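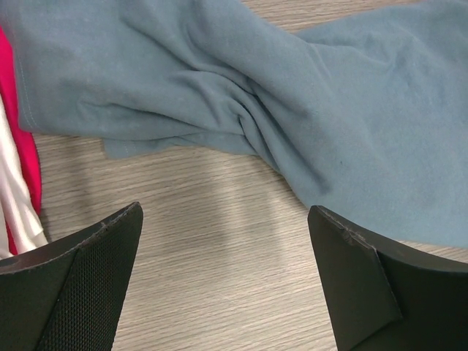 Blue cloth on the bench, bunched in the middle, fingers open.

Forums > Grippers & Hands > Faults
2 min read

lintpicker_sp
So my folding arm has started wringing shirts. It's supposed to pinch an edge and lift, and on cycle 127 the wrist kept turning with the fingers closed until the force limit tripped. No damage, but it gave me a scare! My hand had been in there a minute earlier (I know, I know). Left finger has the mesh pad, right one is smooth. Anyone seen this on the Starnska controller?

Lucero_B
Mismatched pads. One side grips, the other slips, the cloth twists. I'd put mesh on both and run it again.

lintpicker_sp
But the pads don't turn the wrist, Bautista! My log has joint 6 going to 179 degrees and then flipping sign.

maldonado_bench
Yep, that's wraparound. We had the same thing in March. Clamp joint 6 in the config. And please wire a real e-stop before you run another shirt.

Lucero_B
Okay, clamp it, but I still say the pads are making it worse.

lintpicker_sp
Clamped, e-stop wired, 400 cycles and no wringing. Pads are staying for now, sorry!
- Sarla

Comments (2)

stistis_dale: Which config file is the clamp in? Mine has two.

gus_lundport: I'm with Lucero on the pads. Smooth ones drop knits all day long.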